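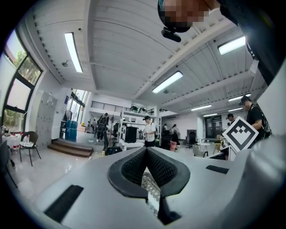

**Ceiling lights in a shared workroom, replace or leave?**

**pistwood_desk:** Our room has a white paneled ceiling and a row of fluorescent fixtures running to the far end. The landlord, Magalhães, will split the cost of LED replacements. My share would be $200. Worth it? I'm at a desk from 2 in the afternoon until dark.

**cloltau:** Do it. We swapped ours in December and the buzzing stopped. I get fewer headaches.

**I-hsuan Tu:** I'd hold off. Fluorescents are fine if the tubes are fresh. Get new tubes first and see. Ours are 80 cents cheaper each by the case at Pletance.

**cloltau:** Tubes won't fix an old ballast.

**pistwood_desk:** Only one of them flickers, and it's over the far end where hardly anyone sits. The left side also gets daylight from a wide window with trees outside, so the desks over there might not need much at all. There's a glass door past the lockers too. 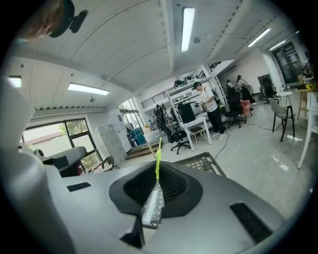
**I-hsuan Tu:** Then I'd turn off the ones nearest the window for a week and ask people if they miss them. Are they on separate switches?

**pistwood_desk:** Two switches, front and back. No way to do just the left.

**cloltau:** Ask the electrician to split that circuit while he's up there. It took ours 3 hours.

**I-hsuan Tu:** That's extra money on top of the 200. I still say tubes.

**pistwood_desk:** I'll price the tubes and the switch separately and post the numbers when I have them.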